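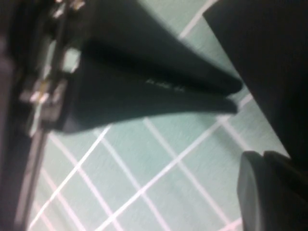
Is a gripper kit bought off the shelf good enough for a small lab that wants to publish with it?

For tabletop work with light objects, the Alasov kit is good enough once the buyer has replaced the cable clips and stopped believing the setup guide.

Proceedings > Short Papers > Section 4

4. The kit as delivered

The Alasov kit arrived in July in two boxes, one of which held the other box's instructions. We ordered it through Grullow, the reseller, under the same terms any customer would get, and told neither company that a paper was planned. Assembly was done by Dindo Pascual and Genalyn Pascual, who had no prior experience with the product and by the second afternoon had strong opinions about it.

The guide promises a first grasp in 60 minutes. Ours came after 300. Most of the difference went into calibration, where the software asks the user to confirm that the wrist is "comfortable" and offers no definition. Support replied to our query by sending the same page of the guide, this time in color.

Figure 1. View from the wrist camera during a trial. A finger reaches out over the pale green gridded surface; the small metal parts at the mechanism are blurred by motion.

Figure 1 is typical of what the operator gets to work with. The finger takes up a good deal of the view, and the dark shapes at the right take up more. The product sheet calls this perspective "immersive." Our operators used other words, although both admitted that they learned to judge the fingertip against the white grid lines sooner than they had expected. The print on the finger can't be read in the image, and we didn't find that anyone's grasping suffered for it.

We logged 1614 grasp attempts over the review period. Failures came in clusters, usually after a restart, when the software forgot its force setting and returned to a default suited to wet paper. Sundqvist, whose competing kit we reviewed in an earlier paper, stores this setting and makes no fuss about it. The Alasov interface does make a fuss, in the form of a chime, but the chime means that the setting has been lost.

Frauke Rathjen repeated the setup alone, working only from our notes, and finished before lunch. We take this as evidence that the hardware is sound and that the guide should be rewritten by somebody who has met the hardware. Whether the service plan is worth paying for is taken up in Section 5, along with the matter of the second invoice.

Contact: Beatriz Morais, corresponding author | Copyright the authors | Back to top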